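Pinix Wool Dryer Balls, Set of 5
Sold by the Sisari shop, Jallcombe
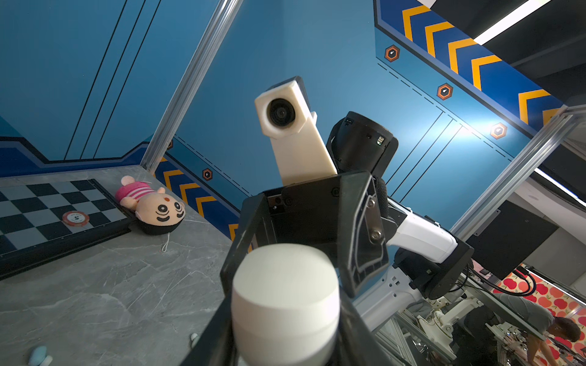 I started making these for my own laundry, and then my sister wanted a set, and then her neighbors did, and now there's a shelf of them by the front door of the shop. If you've never used a dryer ball, it's a tight felted ball of wool that you toss in with your wet clothes. It bounces around, keeps the sheets from twisting into one giant rope, and lets the warm air get in between everything. I quit buying dryer sheets years ago and I don't miss them (or that smell!).

What you get

5 balls in a cotton drawstring bag, all undyed. The wool is a mix of cream and gray fleece, so every set comes out a bit different and I can't match a particular shade for you. I've tried. Sorry!

Each ball is wool all the way through, with no foam or plastic in the middle. They're a little bigger than a tennis ball when new and they shrink slightly over the first month, then pretty much stay put.

How I use them

All five go in for towels and bedding. For a small load of T-shirts I use three, and for one pair of jeans I wouldn't bother. Leave them in the dryer between loads, that's where mine live. Every so often one ends up inside a pillowcase or a fitted sheet, so give those a shake before you fold them or you'll be hunting for it later.

If you like scent, put a few drops of lavender oil on one ball and let it soak in overnight before you run it. Please don't drip oil on and start the dryer right away, and go easy on the amount.

Static: they help a lot with cotton and not so much with fleece blankets and gym clothes. Take the synthetic stuff out while it's still a tiny bit damp and you'll have less trouble.

Noise: yes, there's some thumping. In my old dryer it sounds like sneakers, only softer. If your laundry closet shares a wall with a bedroom you might want to run it before bedtime.

Care

They'll pick up lint and get fuzzy, especially if you have a cat. I pull off the worst by hand, and a couple of times a year I tie them in an old stocking, wash them hot and dry them hot. They come out tighter and look almost new. My first set is still going and I do 600 loads a year, or it feels like it with three kids.

Questions I get a lot

Are they okay for baby clothes? I used them for mine from the start, without any oil. If anyone in the house reacts to wool, skip them.

Can I buy just one? Yes, ask at the counter. I keep odd ones in a basket and they're perfectly good, just lumpier than I like for a set.

Do they work in a front loader? They go in the dryer, so your washer doesn't matter. If you've got a washer-dryer combo, check your manual first, and don't leave them in for the wash part.

Price and shipping

$18 a set, bag included. Sohail Ansari packs the mail orders and he's quick, so if you need to change an address, write the same day. The last batch sold out in September and the next one will be on the shelf 22nd November. You can also find them at Woldegiorgis, next to the soap.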